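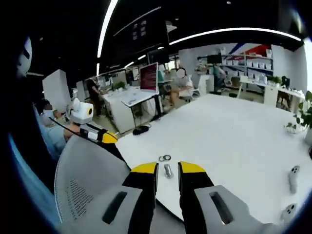 Victim impact statement after a local attack: who reads it, and can a family add to it later?

Posted by lemow_77
My uncle was one of 3 people killed when armed men came into a market in March. Two suspects have been charged. The state government has said in public that there will be convictions, but the family has had one letter from the prosecutor's office and nothing since. The letter asks for a statement of loss "not exceeding 2000 words". Does this go to the judge, or only to the prosecutor? My aunt wrote hers in the first week and now wants to add the funeral costs and the school fees. We are in a common law country, outside the UK. I would prefer not to name it.

Thaddeus Fitzsimmons
I worked as a court clerk for a number of years, so take this as procedure and not as legal advice. Rules differ between jurisdictions, but the usual pattern is as follows.

The statement is collected by the prosecutor or the police and kept on the case file. It normally has no part in deciding guilt. If there is a conviction, it goes before the judge at the sentencing stage, and the defence receives a copy. Your aunt should therefore write nothing she would not want the accused to read.

Additions are generally allowed until sentencing. The first version stays on file and the second is marked as a further statement, with its own date and signature. She should not rewrite the original. If the two differ on a point of fact, the defence may ask about it.

Funeral costs and school fees are a separate matter. Many courts treat them as a compensation claim, with its own form and its own time limit, and that limit can run from the date of death. Ask the prosecutor's office in writing which form applies, quote the case number, and keep the receipts. A minister's promise on television has no effect on any of these deadlines.

Prillby
Just ring them. We sent ours by post and it was lost for months. Ask for the name of whoever picks up.

prumo588
Agree with Thaddeus on the separate form. One addition: check whether there is a state relief fund for victims of communal attacks. Where one exists it usually does not depend on a conviction, and the application goes to the local government office, not the court. Ours wanted a death certificate and a letter from the village head. It took about 77 days to get a reply, and the reply was a request for a second copy of the certificate.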